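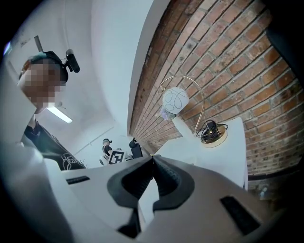

Gripper view, brick-wall corner. Lamp on the right, marker board at the back.

January, late, should be in bed.

Second day at the Worville site and I still don't believe the 63. Let me write down why while it's fresh, so I can't soften it later.

The claim in the Vitum write-up is that you can train a policy on nothing but people holding grippers, no arm in the room, and have it work at 63 percent on a table it hasn't met. Xiuying Pan says it's a fair number and she was there when they ran it. I like her and I think she's careful. But the number comes from 30 trials, and 30 trials is a coin bag with a hole in it. Run the same thing next month and get 50, or 75, and I wouldn't raise an eyebrow at either one. The write-up gives it without any range at all. I asked her about that over lunch and she said the range was in an earlier draft. So who took it out?

Then the poses. Everything hangs on knowing where the gripper was at each moment, and that rests on the marker boards and the cubes. Fine when the cameras can see them. When a sleeve or a shoulder gets in the way, the Jiseo software fills the gap with a smooth guess, and the guess goes into the training set looking exactly like a measurement. I asked for a flag on the filled stretches. I was told it could be done. I've been told that before, in other buildings.

I keep thinking about the glass.
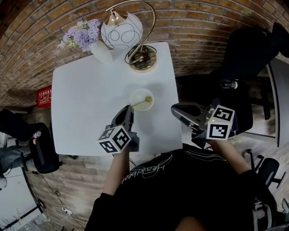 It's a nasty object to pick for this and I give them credit. Clear, stick poking out over the rim, something in it you'd hate to spill. But a person holding two grippers over a glass like that is solving half the problem with their neck. You lean in, you tilt your head, you look down from right on top. I did a few takes myself after lunch and caught myself doing it every time. The policy gets the head camera in training, sure, but whatever they bolt it to at Uysal isn't going to lean the way I lean. Xiuying thinks the wrist views carry most of it. Maybe. The gripper sees a lot of ceiling and brick, as far as I can tell. I'd want to see the result with the head view removed, and she says they haven't run that one. It should have been the first thing they ran!

Also the lamp. Same lamp, same flowers, same wall. If all the practice takes share a corner, the model can learn the corner. They say the other tables were different, and I have the list, but I haven't checked it against the files yet.

To be fair to them, because I was grumpy by four o'clock: the takes are quick, the grippers are lighter on the wrist than I expected, and I stopped noticing the head strap sooner than I thought I would. If the method is even half right it saves a lot of arm time. I'd like it to be right – I just don't want to be talked into it.

What I asked for before I sign anything: 100 trials, two tables neither team has used, and somebody outside the project calling success or failure. Xiuying wrote it down and didn't argue. The Vitum people went a bit quiet.

Neck is sore. Must remember to bring my own coffee tomorrow, and ask about the flag again first thing.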